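Put the Wrist Camera First

I've been setting up the same simulated house robot for two years now, and I still get a kick out of the first hour of a new build. Most people want to rush to the arms. They load the house, drop in the robot, and start tuning a grasp before lunch. I think that's backwards, and I want to make the case for a slow, fussy, thoroughly enjoyable camera check before any joint is asked to do real work.

Our build is called Cledano. It has two arms, and its checklist runs to 17 lines. The first 14 of them are about cameras and mounting offsets, which visitors find hilarious.
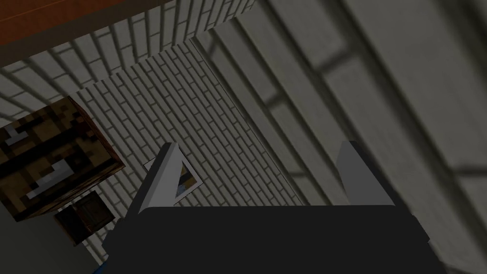
Mounting offsets are where the hours go, and I love them for it! A wrist view tells you so much if you give it time. I look for both fingers, at matching slants, with a clean gap to see through. Then I want something with straight lines behind them, and white brick is a gift here – the mortar rows give me an angle to compare with the dark edge of the gripper body. If the angle changes after a reload, an offset has drifted and I go back into the mount file.

The body camera comes next. I want both grippers open, pointing up, in front of the torso, with the room past them. The tilt looks wild the first time you see it. I leave it alone until I've read the mount values, and I'd urge anyone else to do the same, as a level picture can come from two wrong numbers.

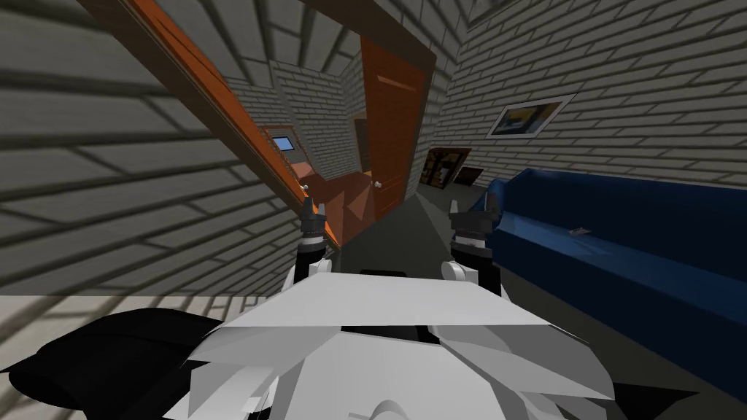 Aslı Yüksel thinks I overdo this. Her view is that a robot should be moving by the end of its first morning, and that you learn more about a bad mount from one failed reach than from 700 still views. She may be right about the reach. I've just spent too many Fridays hunting for a bad reach that was a bad camera all along.

We do agree on doorways. They are a terrific place to finish a setup, with panels close by and grippers that have to share a narrow gap.

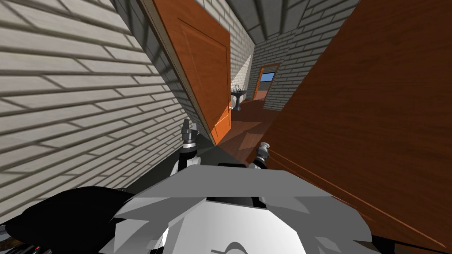 What I'd change

I'd move the doorway check up to line 2, right behind the first wrist view. Cremilda Sampaio already does it that way on the Tollivora build, and her notes are a pleasure to read – plain values, old and new, side by side. I'm copying her layout for Cledano in October.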